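Resident Steward's Diary – Plaltmont House
July, entry for the laundry and linen week

7:15 a.m.

The house was opened at the usual hour. The boiler room reading was taken and entered in the separate book. Two guests of the summer program had left early for the bus to Rumesbridge, and their keys were found in the tray at the front desk, correctly labeled. The breakfast room was handed over to the kitchen without remark.

I record that the night log contains one item only, a complaint from the second floor regarding the dryer, which was reported as running past its set time. Ms. Toledo had switched it off at the wall and left a note on the door. The note was dated but not signed, and she has been reminded that both are required.

8:40 a.m.

The sports clothing belonging to the house was brought up from the lower store. It had been kept there since the spring meet in two canvas sacks, and the sacks were in poor order. One had a split seam along the bottom. Both have been set aside for Mrs. Chisholm, who will decide whether they are to be mended or replaced from the household budget.

The inventory card for the clothing gives 24 sets, each consisting of a jacket and a pair of pants. The card was last signed by my predecessor and has a correction in pencil that I was not able to read. I have started a new card and attached the old one behind it.

Capucine Marty joined me for the sorting at nine. It was agreed that jackets would be checked first, then pants, and that nothing would be returned to the shelf until both halves of a set had been matched by size. This is slower than the former practice – under which each garment was folded as it came to hand – but the former practice is the reason that the spring team was issued three sets with pants a size too short.

10:30 a.m.

Sorting continued. The work was done on the gray padded surface, the fabric of which is kinder to the shiny material than the bare tables downstairs. I note for the benefit of whoever does this next year that the red pieces slide against each other and do not hold a stack of any height. Capucine proposed laying a towel between every few garments. This was tried and adopted.

Several jackets had items left in the pockets: a bus ticket, a hair tie, and a folded schedule from the meet at Ocampo. The schedule has been placed in the house file. The remainder was discarded, with the exception of a small key, which I have put in an envelope and left at the desk pending a claim.

Zippers were tested on each jacket. Seven were stiff and were treated with wax. One would not close at all, and that jacket has been marked with a tag and taken out of the count until it can be repaired.

The white stripe remains the most useful guide in folding. When the garment is laid with the stripe along the upper edge, the fold falls straight and the piece lies flat on the shelf. When it is folded without regard to the stripe, it twists, and must be done again. I have entered this in the household instructions under Linen and Clothing, page 8, where previously there was only a line about towels.

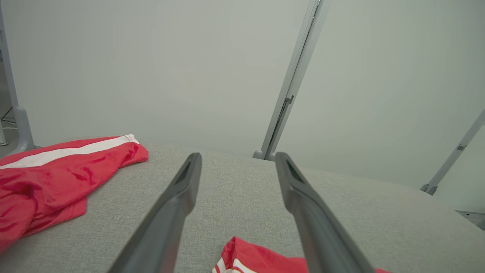
Afternoon

Celeste Valdebenito came at one o'clock with the clean bed linen. Delivery was complete except for the bolster covers, which are expected with the next load. She asked whether the clothing might be sent out with the linen in future. I replied that the matter would have to be put to Mrs. Chisholm, as the laundry contract covers flat goods only, and I do not have the authority to extend it.

The second-floor dryer was looked at. The lint screen was heavily blocked and there was further lint in the duct behind it. After cleaning, a trial load of hand towels was run and the machine stopped at its set time. I have asked that the screen be cleared after every use and have posted the instruction at eye level beside the door. I am aware that a similar instruction was posted last year. It was found behind the machine.

Folding was resumed at about 2:30 and carried on until the kitchen required Capucine for the supper trays. The sets finished by then were placed on the middle shelf, small sizes to the left. The lower shelf was not used, the paint there still being tacky at the front edge.

The remaining garments were covered with a clean sheet and left for the morning. I would have preferred to see the work completed in one day. Ms. Marty is owed an hour, and this has been entered.

Correspondence

A letter was received from Brenda Cisternas of Fliltuda, confirming that replacement drawstrings can be supplied in white. She requests the finished length. I measured an undamaged one at 51 inches and will write to her tomorrow with the quantity, once the last of the pants have been gone through.

A second letter, concerning the parking of bicycles against the west railing, was passed to the front desk for reply.

Evening

Supper was served on time. The upper hall was quiet by ten. I walked the corridors at half past and found one window unlatched on the landing, which I closed.

Before retiring I read over the old inventory card again under the desk lamp. The pencil correction may be a 1 or a 7, and the initials beside it are not ones I recognize. I shall ask Mrs. Chisholm, who has been with the house longer than I have and may know the hand.

To be done tomorrow: complete the pants, write to Fliltuda, return the wax to the workshop, and obtain a decision about the sacks.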